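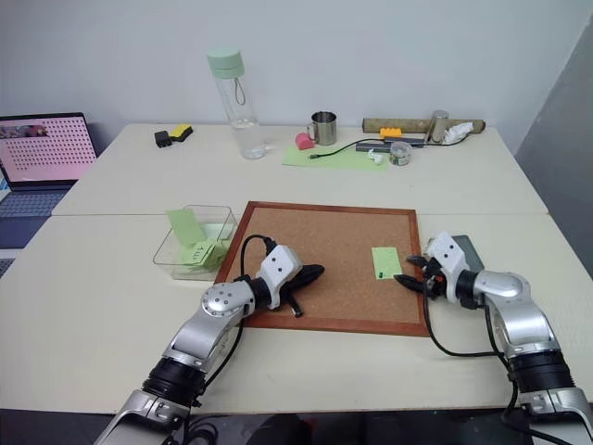
Slide 1: Rinus at the cork board, right gripper going for a sticky note

Hi everybody, thanks for staying on a Wednesday night. I'm Tassanee Thepsuriya, and this is the two-arm project I've been building at the Misley shared workshop. I call the pair Rinus, one name for both arms, and yes, I do talk to them.

(Wait for the stragglers to sit.)

So, the job. Green sticky notes live in the clear plastic box, and I want them on the cork board. That's the whole job! I picked it because I thought paper would be easy. Paper is awful. A sticky note weighs nothing, it bends the second a finger touches it, and it would much rather stick to the gripper than to the cork.

Talk about the fingers here. First set was too blunt and just pushed the notes around. Version 5 is the first one I kept - skinny tips, and I come in from the side so I catch an edge.

Cables next. Look at the loops by both grippers. I leave that slack on purpose, after my first tidy routing yanked a plug out at full reach (ask me about the noise). If you're building one, leave more than you think and then run the arm through every silly pose you can.

Software, keep this short! The control program is called Nuchit. I drive the arms by hand, record, play it back. My best evening so far was 11 notes placed with 2 dropped, and I went home very happy.

Still to fix: the arms get in each other's way over the middle of the board. Right now one waits while the other moves, and it's slow. I'm hoping to have them sharing by September.

Show the Curnier clip if the sound works, then take questions.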